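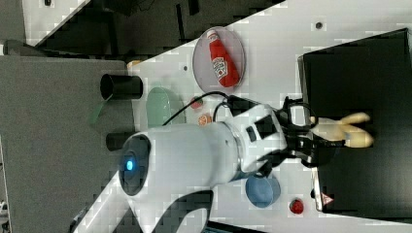 Toy banana in the gripper, ketchup on the plate.

Work & Labor / Features
6 min read

The Overtime Clipboard

By Adom Agbeko

The most powerful object at the Plaltevach valve works in Gikham is a brown clipboard with a pen tied to it. It hangs on a nail outside the tool crib. It has outlasted four plant managers, a change of ownership and a consultant who wanted to replace it with an app, and in October it was entered as evidence in an arbitration, pen included.

The clipboard holds the overtime list. Anyone who has worked in a union shop will already be nodding, or leaving the room. For everyone else: when the company needs people to stay late, it asks them in order, starting with whoever has the fewest overtime hours. You work, your hours go up, you slide down. You say no, and you get charged the hours anyway, as if you had worked them. Your name moves down the same as it would have, except that you got to go home and eat dinner.

That takes up half a page of the contract. The arguments about it take up two filing cabinets.

"People think a steward's job is discipline cases," Mawuli Quansah told me. He has been chief steward long enough to have opinions about the cabinets. "Somebody gets walked out, there's a hearing, it's very dramatic. I get one of those a year. Overtime I get before I've taken my coat off."

I met Quansah at six in the morning, when the night shift hands over to days and both have complaints about each other. He carries a pocket notebook and writes down what people tell him while they are still telling him, which has a calming effect on some members and the opposite effect on others. In forty minutes he logged a missing pair of gloves, a parking matter, and a welder who believed he had been skipped.

The welder had not been skipped. He had been called at home, and his son had answered and said he was in the shower.

"Is a kid a refusal?" Quansah asked me. I said I had no idea. "Neither does the contract," he said, and wrote it down.

What happened on line 3

The case that went all the way is filed as Grievance 1076, and on paper it concerns four hours of work. A gasket press on line 3 was down, a customer was waiting, and the second-shift supervisor needed a mechanic to stay. Kacper Zawadzka was at the top of the list. The supervisor looked for him, did not find him, and asked the next man, who said yes before the sentence was over.

Zawadzka was in the building. He was in the restroom. This fact appears in the written record no fewer than nine times, in increasingly formal language, and by the time the lawyers got to it he had become "temporarily unavailable within the facility."

He is a quiet person and would like it known that he never wanted to be a precedent. He wanted four hours at time and a half. The company offered to put him first in line for the next call, which is the usual fix, and in an ordinary month he would have taken it. But the next call came during his vacation, and the one after that was for electricians. By then he had been top of the list for five weeks without earning a dime from it. He describes this period as being king of a country with no people.

So the grievance went to step two, where it was denied, and to step three, where it was denied on nicer paper.

Management has a side in this, and it is a better one than the members like to hear. Yaa Ackah, who runs the plant, came up through the floor and was a member herself before she crossed over. She keeps an old dues card in her desk drawer. "A supervisor has a press down and a truck at the dock," she said. "How long does he stand outside a restroom? Give me a number and I'll put it in the contract." She has asked this at the bargaining table. The union's answer was that it would depend.
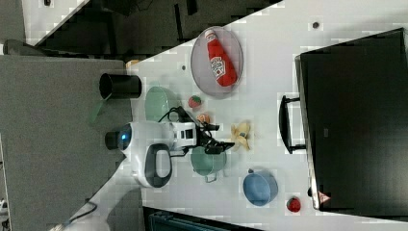
The hearing

Arbitration, for those who have been spared it, is a trial held in a hotel. Theirs was in the Mittal Room at a place off the highway, next door to a baby shower. Ebenezer Odoi, the arbitrator, is a patient man with a soft voice, and twice he had to stop testimony so that next door could finish singing.

The parties had agreed to 46 exhibits. Most were photocopies of the clipboard. Exhibit 12 was a floor plan of the plant with the distance from the press to the restroom marked in two colors, union's and company's, because the two sides had measured by different routes. The company's went through the paint area, where mechanics aren't allowed without a respirator. This ate up most of the morning.

After lunch they reached the question of what it means to "ask" somebody. The contract says overtime "shall be offered" to the low person. Does an offer require the person to be there? Can you offer overtime to a closed door? The company's lawyer thought a reasonable effort was enough. Quansah, who was presenting the case himself, read aloud the letter the parties had signed 2 contracts ago, which says an employee on the clock must be contacted "directly." He read it slowly. Then he asked the supervisor whether he had knocked.

The supervisor said he had not felt it was his place.

Odoi wrote something down. People on both sides of the table still speculate about what it was.

Eleven pages

The award came back in six weeks and ran to eleven pages. Zawadzka got his four hours' pay. The union had also asked for a rule that supervisors make two attempts, ten minutes apart, and it did not get one. Odoi wrote that he had no power to add to the agreement and suggested, in the tone of a man who has suggested it in many hotels, that the parties might care to discuss it.

They have been discussing it. The current draft says a supervisor will make "a direct and audible attempt." Ackah's people want to strike "audible." Quansah's people would give up "attempt" first. Meanwhile a scheduling program called Lirkari is on trial in the shipping department. It sends the offer to your phone and gives you five minutes to say yes or no. Both sides dislike it, which gave the last bargaining session an unusual warmth. The company finds it expensive. The union has already filed on it, on behalf of a forklift driver whose battery was dead.

Zawadzka spent his back pay on tires. When I stopped by the tool crib on my way out he was looking at the clipboard, as people there do whenever they pass it. He was seventh. The name at the top belonged to the man who had taken his shift, and he was out that week with his back.

The pen had been returned from evidence and tied on again with new string. The welder's four hours were still marked with a question mark.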